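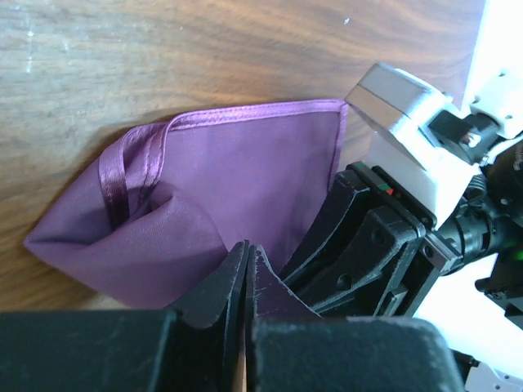 Figure 2. Purple fabric with a satin-finished trim on a wooden tabletop.

4.2 Opening weekend and later weeks

We next looked at how far the opening weekend predicts what a film earns over its full run. The sample is the set of 58 regional-language releases described in Section 3, all shown on the Camex circuit. Admissions were taken from the daily sheets kept at each theater. Where a sheet was missing, we used the weekly total and split it by the average pattern for that site.

Films with a returning lead actor opened higher than the rest. The difference was largest on the first day and had mostly gone by the second Monday. Ninh and Tạ found the same pattern in their study of holiday releases, though their sample left out single-screen theaters. Ours includes them, and they account for much of the first-day gap. At the Irnley site, the largest single-screen house in the sample, the best opening day brought in 2,913 admissions over all shows.

Holiday timing is harder to separate from the effect of the cast. Distributors tend to hold their best-known actors for holiday weeks, so the two often come together. We followed Wilczyńska in comparing each film only with others released in the same week. This cuts the usable sample to 30 films. The cast effect remains but is smaller, and it is no longer clear for films that opened in October, when few big titles are released.

Ticket prices were a further problem. Several theaters raised prices for the first three days and lowered them after that. Gross receipts therefore overstate the opening compared with later weeks, and for this reason we report admissions throughout. Readers who want receipts can find them in the Hisard tables, last updated on June 5, 2018. Those tables list gross figures before tax and do not separate advance bookings from sales at the window.

Results for dubbed versions are given in Section 4.3. They were booked under different terms and are not pooled with the films discussed in this section.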